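The Tube

1. Before lunch

The rules for the Pirkia Cup ran to nine pages, and Shanthi Pramanik had read them all, including the part about footwear. Lift one tube. Hold it upright. Put it down on the mark. Full credit was 1000 points, and you lost some for every crease.

"So it's a contest to see who can leave a tube alone," said Dev, who had joined the robotics club for the vending machine.

The club's robot was called Herath. It had cost $483, most of it raised by selling a kind of lemon bar people bought once. It could stack, sort and wave. What it could not do was touch anything made of paper without settling a score. All spring it had gone through tubes the way a puppy goes through slippers, and Shanthi had written the word "gentler" in the club notebook so often that her handwriting had given up on the second half.

She had turned the grip setting down to 350. Dev thought it should be lower. Dev also thought the robot could sense fear.

"Go," she said.

The arm came down, considered its life for a second, and closed.
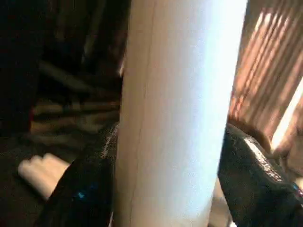 2. The hold

It stood there between the two black fingers, white and tall and leaning a hair, with the sun from the blinds striped across some of what was behind it. Shanthi looked for a crease. She found the seam and had a bad moment before she recognized it as a seam.

"It's crooked," said Dev.

"It's relaxed."

"Is there a rule about relaxed?"

There was, on page six, and it allowed for a good deal more lean than this. She told him so with more dignity than the subject needed.

The team from Condusar High had a robot with a carrying case and its own jacket. Their coach wandered over with a coffee and watched Herath hold a tube.

"What are you running for force control?" he asked.

"Patience," said Dev.

"A number," said Shanthi. "We typed in a number."

The coach nodded slowly, as if this were a method he had read about. Then he went back to his own table, where somebody was zipping up the jacket.

"Now it has to put it down," said Dev.

Shanthi turned to the next page of the notebook, wrote "gentler," all of it this time, and reached for the keyboard.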